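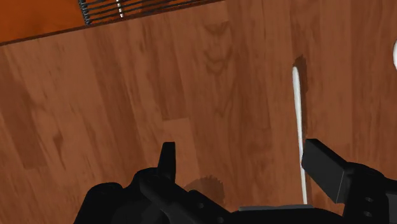

Caring for Timber Dining Tables and Other Oiled or Lacquered Surfaces

Household guidance sheet, Wevine Furniture Conservation Service
Revised July 7, 2023

Purpose of this guidance

Timber tables are among the most heavily used items of furniture in a home, and most of the damage presented at our Zorstead workshop arises from routine cleaning. The following procedure is intended for householders who wish to maintain a sound finish, remove minor marks and recognise the point at which professional treatment is warranted. It applies to solid and veneered tables finished in oil, wax or lacquer. It does not apply to antique shellac finishes, which should be assessed individually.

Step 1: Identify the finish

Select an inconspicuous area, preferably the underside of the top or the inner face of a leg. Place a single drop of clean water on the surface and leave it for 4 minutes. On a lacquered surface the drop will remain beaded and will wipe away without trace. On an oiled surface in need of attention the timber beneath the drop will darken. A waxed surface may show a faint pale ring, which can be buffed out with a dry cotton cloth.

Where the result is unclear, the surface should be treated as oiled. Products intended for oiled timber will do little harm to lacquer, whereas the reverse is not the case.

Step 2: Clear and dust the surface

Remove all items from the table, lifting each one clear of the surface. Dust with a soft, lint-free cloth, following the direction of the grain. Feather dusters are not recommended, as a broken quill will scratch a soft finish. Crumbs lodged between boards or in the join of an extension leaf may be loosened with a dry natural-bristle brush.

Step 3: Wash

Prepare a bucket of lukewarm water with a small quantity of pH-neutral soap. Wring the cloth until it no longer drips. Work in sections, again with the grain, and dry each section immediately with a second cloth. Water must not be allowed to stand in seams or around the edges of veneer.

The following should not be used on any timber finish:
Methylated spirits
Vinegar or lemon juice
Bicarbonate of soda in paste form
Spray polishes containing silicone
Melamine sponges

Silicone residues deserve particular mention. They penetrate fine cracks in the finish, and any later coat of oil or lacquer will fail to adhere in those areas. Removal is laborious and adds considerably to the cost of refinishing.

Step 4: Attend to food marks

Acidic foods are a frequent cause of dull patches. Cut fruit, tomatoes, wine and salad dressings should be wiped away promptly with a damp cloth and the area dried. Whole produce may be left on a table for a short period provided the skin is unbroken, but a bowl or board is preferable. Fruit that softens unnoticed in warm weather can leave a stain that extends well below the finish. 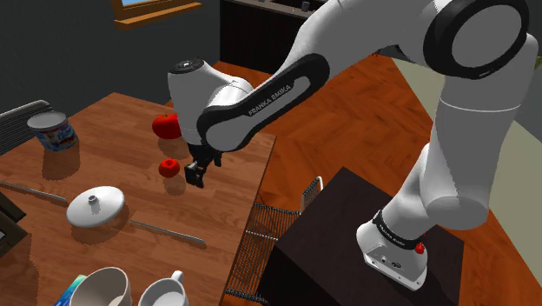

Where a dull patch has already formed on an oiled surface, it may be rubbed gently with a fine abrasive pad and a little of the original oil, extending the work slightly past the mark so that no hard outline remains. On lacquer, abrasion should not be attempted. A dull patch in lacquer indicates that the film has been etched, and spot repairs by the householder generally make the area more conspicuous.

White rings left by hot crockery are usually confined to the finish. They will often fade over several days without treatment. Black rings indicate that moisture has reached the timber and reacted with its tannins. These require treatment by a conservator.

Step 5: Re-oil where required

Oiled tables in daily use should be re-oiled every year. We suggest May for households in southern Australia, before indoor heating is in regular use. A tabletop seating six will require very little oil, and over-application is a more common fault than under-application.

Confirm that the surface is completely dry.
Sand lightly with 400-grit paper if the grain feels raised, and remove all dust.
Apply a thin coat of oil with a folded cotton cloth.
Wait 17 minutes, then wipe away every trace of surplus oil.
Leave the table unused overnight and apply a second coat if the surface appears uneven in sheen.

Cloths used with drying oils can ignite spontaneously. They must be soaked in water and laid flat outdoors to dry before disposal. They must not be folded, bundled or placed in an indoor bin.

Step 6: Protect against light and heat

Direct sun will alter the colour of most species. Darker timbers tend to fade and paler timbers to yellow. Runners, placemats and fruit bowls should be moved periodically so that the top ages evenly, and extension leaves should be exposed from time to time for the same reason. Tables should stand clear of heaters and reverse-cycle outlets, as rapid changes in humidity cause boards to cup and joints to open.

When to seek professional treatment

Lifting veneer, splits that pass through the full thickness of a board, black staining and widespread flaking of lacquer are outside the scope of household care. Owners of Mullska tables manufactured before 2000 should also contact the workshop before applying any product, as an earlier lacquer was used on that range and is softened by common furniture oils.

Enquiries may be directed to the Selvanayagam Building, Zorstead, quoting guidance sheet 617. Photographs of the affected area, taken in daylight, should accompany any request for an estimate.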